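Right, I've been promising a thread about growing cucumbers on a cold, draughty landing for months, so let's go. Kettle on, this is a long one.

1/ I live in Skidomthorpe, where the wind comes straight off the fields and summer lasts until you find your sandals. For years I assumed cucumbers were for people with proper greenhouses. They aren't! Any bright spot indoors will do, and mine is a window at the top of the stairs.

2/ Start with the seed. I grow two kinds: Puron, a short, smooth one that crops early, and Lytvynenko, which is knobbly, slow and tastes like a cucumber from your gran's garden. If you only have room for one, go for Puron. (I will quietly be a bit sad for you.)

3/ Sow them on their edge, one to a pot, 2 cm down. Flat seeds can sit in the damp and rot. I lost a whole tray that way in my first year and sulked until June.

4/ Warmth matters far more than light until they come up. Top of the fridge, airing cupboard, next to the boiler, wherever. Mine were up in 4 days this year and I went round telling everyone, including the postman.

5/ Once they have a proper leaf, get them to the window. Turn the pots every morning or they lean like they're trying to hear next door's telly.

6/ Probably a cucumber, and a window, the two things you need: 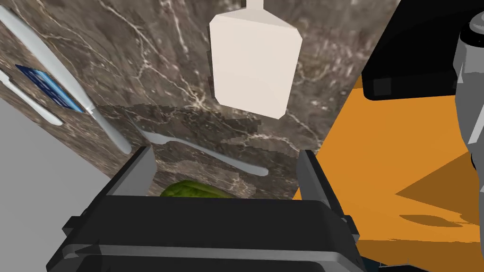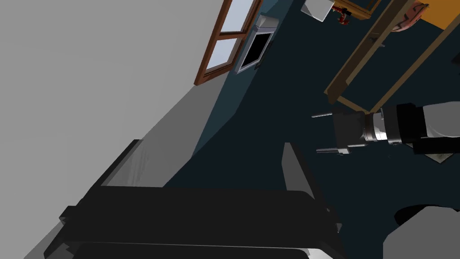 7/ Now, watering. They are thirsty, thirsty plants, but they hate sitting in a puddle. Little and often, at the edge of the pot, and use water that's been standing indoors for a bit. A dry spell followed by a soaking is how you get bitter fruit.

8/ Feeding: tomato food once a week from the first flowers. I tried a seaweed one from the garden centre at Skorkuvdale as well and the leaves went a gorgeous deep green, though I can't swear it gave me more cucumbers. Smelled like a harbour for two days.

9/ String! Run one from a hook in the ceiling down to the pot and wind the stem round it as it grows. Do this early. I left it late once and snapped the top clean off – a horrible little sound.

10/ Check whether your variety is all-female. If it is, you don't need bees, and you should pinch off any male flowers that turn up (thin stalk, no baby cucumber behind the petals). Older outdoor types do need pollinating, so read the packet before you start nipping things off.

11/ Pick them small. I know, it's tempting to leave one and see how big it gets. My biggest ever was 640 grams and it was mostly seeds and water. Keep picking and the plant keeps going.

12/ White dust on the leaves is mildew. Take the worst ones off, open the window, keep the soil damp. You can get weeks more out of a plant that looks half finished.

13/ Several of you asked what I do with them all. Sliced thin, salt, ten minutes in a colander, squeeze, then vinegar, a pinch of sugar and loads of dill. I eat it out of the bowl standing up.

14/ Also a cold soup with yoghurt, garlic and mint, which is brilliant on the one hot evening we get.

15/ Last time I did a growing thread it had 1,277 likes and most of the replies were pictures of your own windowsills, which made my whole week. More of those please! And if anybody has got Lytvynenko to crop before July, tell me how, I've got the packet out ready.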